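Flellside Door Tasks: simulated episodes for a two-arm home robot

README, third revision, August

Summary

Flellside is a small set of simulated door-passing episodes made to support the two-arm mobile robot being built in the Urutley shared workshop. The real robot has no finished base yet. The simulator lets us work on arm poses and doorway approach before the drive wheels are fitted.

The set holds 700 episodes in 54 room layouts. All of it is rendered. There is no footage from the workshop and none from members' houses.

Maintainer: Leen Awad
Room layouts: Piyumi Mollah
Controller and logging: Ankit Bisht
Checking: Sajib Sultana, Debashish Rathnayake

What is in the folder

episodes/ one folder per run, numbered from zero
layouts/ room files, one per layout
robot/ body and arm model, with joint limits
splits/ plain lists of episode numbers
tools/ replay and export scripts

Each episode folder has the rendered frames, a joint log, a base log and a short text file giving the task, the layout name and the result. Joint angles are in radians and lengths in metres. The clock starts at zero when the episode begins and has no link to wall time.

Tasks

1. Pass through an open doorway with both grippers empty.
2. Pass through an open doorway carrying a hand tool in one gripper.
3. Pass between two open doors that leave a narrow gap.

Tasks 2 and 3 may be combined. A combined episode is listed under both in the splits, so the task lists add up to more than the number of episodes.

How the episodes were made

Most runs were driven by hand with the Amano controller script and a pair of gamepads. One person drove the base and the other drove the arms. The remaining runs were replayed from earlier logs with the starting position shifted. These carry the word "replay" in the task file and should be kept in the same split as their parent run. The supplied lists already do this.

Layouts were put together from a shared stock of doors, walls, beds and small items. Door colour, door angle and wall finish were changed between layouts. The hinges are stiff, and a door that is touched will move a little and then stop. We left this alone after two attempts to tune it made the doors swing by themselves.

Splits

Test holds 200 episodes, all from layouts that do not appear in training. The rest are for training. There is no separate validation list. Ankit holds back part of the training list for his own runs and others can do the same.

Camera view

The view is fixed to the robot and looks forward over the body, so the shell and both arms take up part of every frame. In the narrow-gap layouts the doors take up much of what is left. Anyone cropping the frames should check that the grippers stay in.

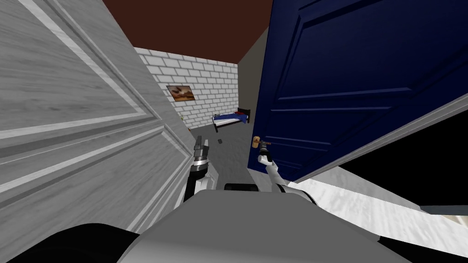 Combined task: mallet in the right gripper, left gripper empty, white door to the left and navy-blue door to the right.

Known faults

- Parts of some layouts are unlit and render as flat black. This is missing lighting and should not be read as an opening.
- Contact between a held tool and a door is logged, but the force values are not reliable. Use the contact flag only.
- Small floor items have simple box-shaped collision bodies. The base may stop short of them.
- The Vuorinen export script drops the last row of the base log. Pad it or ignore the last frame.

Use and limits

The set is meant for testing approach paths and carrying poses. It says nothing useful about grip strength, floor friction or battery load. Settings that work in it should be tried on the real arms at low speed, with the stop button in reach and the workshop door wedged.

Changes in this revision

Left and right wrist labels were swapped in the older joint logs and have been corrected. Layout names no longer contain spaces. Faults found by Sajib and Debashish during replay are noted in the task file of the episode concerned. Send further faults to Leen with the episode number and the frame where the fault starts.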